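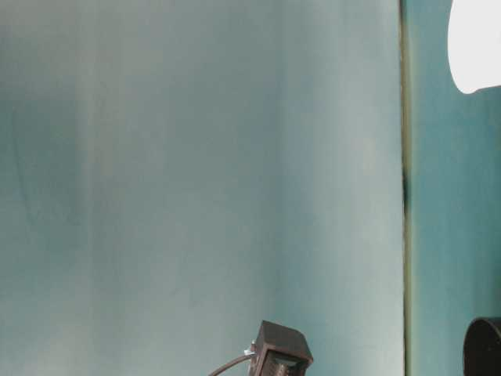

Usman Sandhu wrote that his policy did fine in validation and then drifted badly on the arm, and he asked whether the fixed view was simply too plain to learn from.

It can be. A background with little texture gives the encoder few points to hold on to, so small shifts in lighting count for more than they should. Before you collect more data, run the masking check we used on the Nelilar set.

1. Pick 30 episodes you did not train on. Keep the camera mount as it was.

2. Split every image into a grid of 4 by 4 cells.

3. Gray out one cell at a time, run the policy, and save the change in the predicted action.

4. Average the change for each cell over all episodes and plot it as a heat map.

If most of the weight falls on cells that hold only background, the policy is reading brightness. Our first model did this. We trained it for 3000 steps on 153 episodes, and its strongest cell held no hardware at all.

What helped was random brightness and color shift during training, applied per episode and not per image. Shifting each image on its own made the predicted actions jumpy.

Clipped highlights need separate care. Lower the exposure at the camera, as no later step will bring back detail that was never recorded. Lock white balance at the same time.

Run the check again after retraining, with the same 30 episodes, and keep both maps with the checkpoint.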